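Subject: Re: [grippers] Finger pads on the Vellotlow bench, Tufa vs Oson

Results from the two-arm bench, September run, both arms on the stock two-finger grippers.
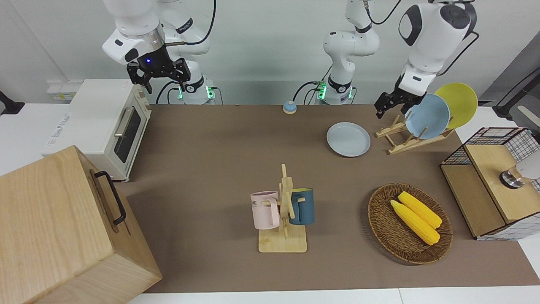 The short version is that I would keep the Tufa pads on the right arm and go back to bare fingers on the left until we have sorted out the plates.

> On the plate task, are you commanding a fixed closing width or
> closing to a force limit? Our numbers with Oson pads were poor until
> we changed that. Also, which controller build, and are the wrist
> cameras in the loop or only the fixed one?

Force limit, 16 N for the plates and mugs, lower for the corn. Fixed width was hopeless with the Oson pads as they compress unevenly and the commanded width means very little after a few dozen cycles.

Controller is Nuta, loop at 200 Hz on both arms. Fixed camera only for this run. I do have wrist footage but haven't aligned the timestamps.

100 attempts per task and pad type:

| Task | Bare | Tufa | Oson |
|---|---|---|---|
| Plate out of rack | 81 | 74 | 58 |
| Mug off peg | 77 | 92 | 88 |
| Cob out of basket | 63 | 90 | 91 |
| Oven door by handle | 70 | 89 | 69 |

The plate column needs a note. With two plates upright in the wooden rack, the padded fingers are too thick to get behind the front one without touching the one behind it. Most failures are that contact and the arm stopping on its torque threshold. Grip itself was fine. A tapered pad would probably fix it.

Oson on the oven handle slips sideways along the bar once the door passes halfway. Raising the limit helped a little but I didn't like the noise from the gearbox.

Wear: the Tufa pads are at nearly 4,000 closes and show a shallow groove at the tip. The Oson set has done fewer and has started to lift at one corner.

Still to do:

- mug tree with the handles turned inwards
- plate task again with one plate in the rack
- call bell press, closed fingers, all three pad types

If you still have the drawing for your tapered pad, please send it with the hole spacing marked. Ours differs from the one in the Oson sheet.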